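Casa y familia > Dormitorios > Listas de revisión

Revisión de seguridad del dormitorio infantil, con mis comentarios

Dos veces al año, en septiembre y otra vez cuando guardamos la ropa de abrigo, me paso una mañana entera mirando los dormitorios con esta lista en la mano. La primera versión me la prestó Zainab Ajayi, que entonces llevaba la guardería Hallunum, y desde entonces la he ido llenando de notas en los márgenes, así que perdonad si me enrollo. Marco cada punto con «bien», «pendiente» o «cambiar», y al lado escribo lo que se me ocurre en ese momento, que luego se agradece mucho cuando una vuelve a leerlo meses después.

1. Cama y somier – BIEN
Apretar todos los tornillos con la llave que venía con la cama (la nuestra vive pegada con cinta detrás del cabecero, y recomiendo muchísimo la costumbre). Pasar la mano por los largueros buscando astillas. Sentarse en cada esquina y escuchar. El modelo Drostach que compramos de segunda mano crujía en la esquina de la ventana y era una arandela, nada más que una arandela, después de dos semanas pensando que habría que tirar el somier entero.

2. Hueco entre colchón y pared – PENDIENTE
O pegado del todo o bien separado, nunca a medias. Yo empujo el colchón con la rodilla y vuelvo a mirar el hueco, porque hay camas que parecen pegadas y se deslizan en cuanto alguien salta encima. La nuestra se desliza. Falta poner los topes de goma en las patas.

3. Mantas y ropa de cama – BIEN
Mirar dobladillos descosidos, hilos largos que puedan enrollarse en un dedito y etiquetas medio sueltas. Las mantas de forro las lavo a baja temperatura y sin suavizante, que con los años las deja tristes. Para un bebé en la cuna no dejo ninguna manta suelta, pero aquí ya hablamos de niños mayores.

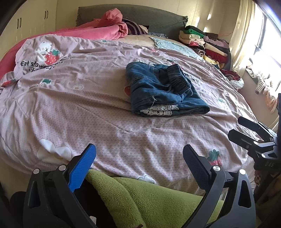

4. Mesilla y cómoda – CAMBIAR
Todo mueble con cajones va anclado a la pared, y en esto no me pongo flexible con nadie. La prueba es abrir los cajones de arriba a la vez y tirar suavemente hacia una misma. Nuestra cómoda mide 90 cm de alto y se venció hacia delante la primera vez que lo probé, con un susto que todavía me dura. Las escuadras que venían en la caja eran para pared de ladrillo y la nuestra es de yeso, de modo que hay que comprar tacos adecuados. Oluwatosin Olaniyan, mi vecino de rellano y hombre de taladro generoso, me ha prometido una tarde.

5. Enchufes y cables – BIEN
Protectores puestos en los enchufes que no se usan. Ningún cable por debajo de la alfombra. La lamparita de noche la toco después de dos horas encendida: si quema, fuera. Las regletas, siempre en alto y nunca una enchufada a otra. También miro si hay marcas oscuras alrededor de los agujeros, que es cosa de llamar al electricista ese mismo día y dejar de usar el enchufe mientras tanto.

6. Ventana y persiana – PENDIENTE
El tope de apertura funciona, lo he comprobado con mi propio peso. Lo que queda por resolver es el cordón del estor, que cuelga demasiado. Le he hecho un recogido provisional en lo alto y he pedido por catálogo el tensor Flendavow, referencia 611, que se atornilla al marco. Mientras no llegue, la cama se queda lejos de la ventana aunque el cuarto se vea peor repartido.

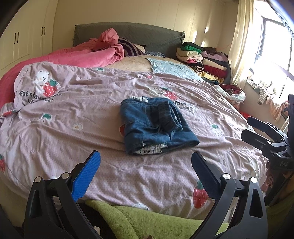

7. Detector de humo – BIEN
Botón de prueba apretado, pitido largo, perro del vecino muy indignado. La fecha de caducidad viene en la parte de atrás, y conviene apuntarla en la puerta del armario. Le paso también el aspirador con el cepillo suave por las rejillas, que en un dormitorio con tanta tela cogen pelusa enseguida.

8. Ropa de los niños – BIEN
Sé que no todo el mundo mete la ropa en una revisión de seguridad, pero Zainab insistía y le doy la razón. Botones y corchetes, un tironcito a cada uno. Cordones en el cuello o la capucha, se quitan y listo. En los vaqueros miro el remache y la cremallera por dentro, y en las cinturillas elásticas, que la goma no haya empezado a asomar.
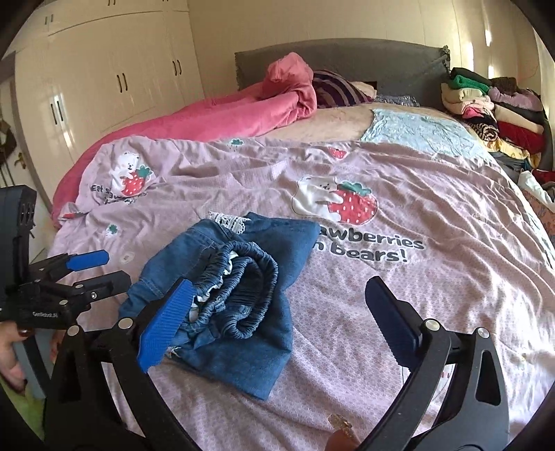
Pantalón corto vaquero sobre la cama.

9. Juguetes – CAMBIAR
Las tapas de las pilas, con su tornillo puesto. Faltaba en dos linternas y las he retirado hasta encontrar repuesto. El baúl Isah tiene una tapa pesadísima que cae de golpe, y le voy a poner un freno o a quitarle la tapa, lo que me salga antes. A los peluches les reviso los ojos y las costuras del lomo.

10. Suelo y alfombra – BIEN
Antideslizante debajo, esquinas planas. El camino de la cama a la puerta tiene que poder hacerse a oscuras. Yo lo hago de verdad, descalza y con la luz apagada, y siempre aparece alguna pieza de construcción que no había visto.

11. Puerta – BIEN
Se abre desde fuera aunque echen el pestillo. El protector de dedos del lado de las bisagras se había despegado un poco por abajo y lo he vuelto a pegar.

Pendientes para la próxima: topes de las patas, tacos para yeso, tensor del estor, tornillos de las linternas y la dichosa tapa del baúl.

6 comentarios · 11 veces compartido

Contacto | © Cuadernos de Casa | Volver arriba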